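This site uses cookies to remember your settings. Accept | Manage preferences

Print this page | E-mail this page

Robots at Work, Unit 7
Handout: the crushed cup fault

Notes by Ostap Didenko

Read these before the practical in October. The fault comes from the table-clearing cell at Hnatiuk, and we will use it again when we reach risk assessment. You do not need to learn the names of the parts, but you should be able to put the events in order and say which check was missing.

1. The task

The cell does two jobs on one tabletop. It picks up a paper cup and puts it in a rack, then picks up a folded cloth and wipes the surface. The arm is a Ristik with a two-finger gripper. The program that decides what to pick, and how hard to grip it, is called Flusamau.

Each item has its own grip setting. The cup setting is light and stops as soon as the fingers meet resistance. The cloth setting is much firmer, as a folded towel gives way under the fingers and slips out if it is held gently.

2. What happened

The cell had completed 3,000 picks without a recorded fault. On a morning run it closed on a cup with the cloth setting. The side of the cup buckled, the rim folded in and the arm carried on to the rack as if the pick had gone well. It then did the same with the next cup. The operator pressed the stop button after 2 crushed cups.

The cups were empty, so there was no spill and no one was hurt. It was still logged as a safety matter. The same setting on a cup of hot coffee, with a person standing at the table, would have been a scald. 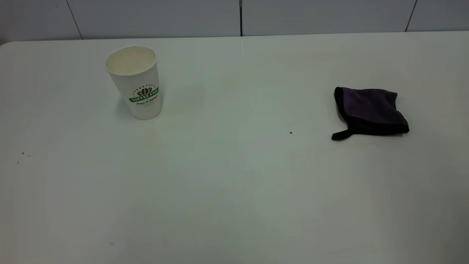
3. Why it happened

The pick list had been edited the evening before. It used to run cup first, cloth second. Someone swapped the two lines so that the wipe would come first, but the grip settings were kept in a separate file and that file was not changed. The program matched them by position in the list – first item, first setting – and never compared the names.

The swap also gave the cloth the light grip. The log shows 16 dropped cloths in the same run. These were put down to the way the towel had been folded, and the operator refolded it and restarted each time. Note that the drops came before the first crushed cup. The warning was there and was read as a nuisance.

The force sensor worked correctly throughout. It reported a high reading on both cups, but the alarm limit had been set for the cloth, so the reading was within limits as far as the program knew.

4. What was changed

Grip settings are now stored with the item they belong to. If an item has no setting, the arm does not move.

The alarm limit is set per item. A high reading on a cup stops the arm and opens a message on the operator's screen.

Repeated drops of the same item pause the run. It can only be restarted by a supervisor – this was the least popular change, and it was kept.

After any edit to the list, the first run is done at low speed with empty cups.

5. For the practical

You will work in pairs at the Stistix bench. Edit the pick list, run the low-speed check and write down what the force reading does on each item. Keep hands off the table while the arm is powered, even when it is standing still. If you need to straighten the cloth or move a cup, press stop, wait for the light to change and then reach in.

Bring your log sheet from Unit 6. Write-ups should be no longer than one page, and should say what you changed as well as what you saw.

Related items
Unit 6: Reading a force log
Unit 7: Stop buttons and where to put them
Unit 8: Risk assessment for shared workspaces
Bench rules and sign-in sheet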